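Print this page | E-mail this article

3.2 Booking lead time and vendor no-shows

Office caterers in the sample took orders by two routes, phone and the Plovby web form. We looked at 290 bookings for workplace lunches, all from January. Short notice was common. Median lead time two days, longer for the larger sites. Verschueren, the biggest buyer, books by standing order and was left out of the median.
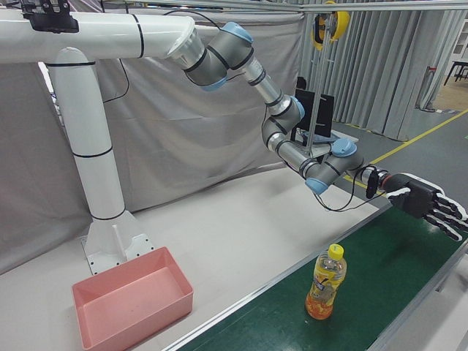

Figure 2. Workplace site, conveyor side.

No-shows were rare, 15 in all, mostly phone orders. Not a big number so no test was run on it. Late arrivals are a diferent matter and harder to pin down, as drivers log the time at the gate and clients log it at the table. Gap between the two logs was roughly 15 minutes at sites with a loading dock. Where both existed we used the client's.

Menu changes after booking: allowed by Pramier up to the evening before, not allowed by Skundier at all. This matters for the waste figures in 3.3. Clients who could change a menu did so often, usually headcount first and dishes second.

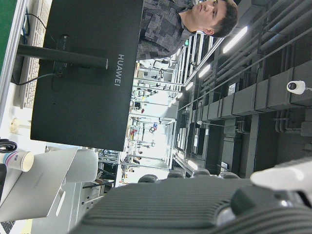 Deposits next. Pramier asks for one, Skundier bills afterwards. Cancellations came almost entirely from accounts with no deposit, though these are also the newer accounts and the two effects cant be separated with the data we have. A longer sample would help. Prices were not compared, menus differ too much.

Related items
Catering contracts and the small office
Delivery windows for hot lunches
Headcount errors in standing orders
Waste after workplace events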